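쿠르나드톤의 작은 양조장 첼리나노, 토도르 골로브 대표를 만나다

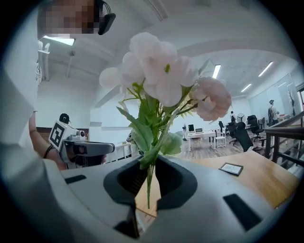
첫 사과주는 언제 만들었습니까?

"스무 살이 되기 전, 할아버지 창고에서 만들었습니다. 맛은 식초에 가까웠습니다." 골로브 대표는 그렇게 대답하고 조금 웃었다.

첼리나노는 지금 사과주 네 종류와 배술 한 종류를 만든다. 발효 탱크는 100리터짜리로 시작하였고, 큰 탱크는 나중에 쿠벡스라는 중고 설비 가게에서 샀다. 가장 많이 팔리는 것은 '고슬링'이다. 단맛이 적고 끝에 떫은맛이 조금 남는다.

"고슬링은 56일 동안 발효합니다. 온도는 17도를 지킵니다. 더 빨리 할 수도 있지만 그러면 향이 얇아집니다."

사과는 근처 농가에서 받는다. 품종을 물어보니 그는 해마다 다르다고 말하였다. 작년에는 신 사과가 많이 와서 배합을 세 번 고쳤다고 한다.

시음실은 오후 4시에 문을 연다. 좌석은 20개이고 예약은 받지 않는다. 5월부터는 마당에서도 마실 수 있다.

다음 계획에 대해서는 말을 아꼈다. "배술을 오크통에 넣어 보았습니다. 아직 팔 수 있는 맛이 아닙니다. 가을에 다시 마셔 보고 결정하겠습니다."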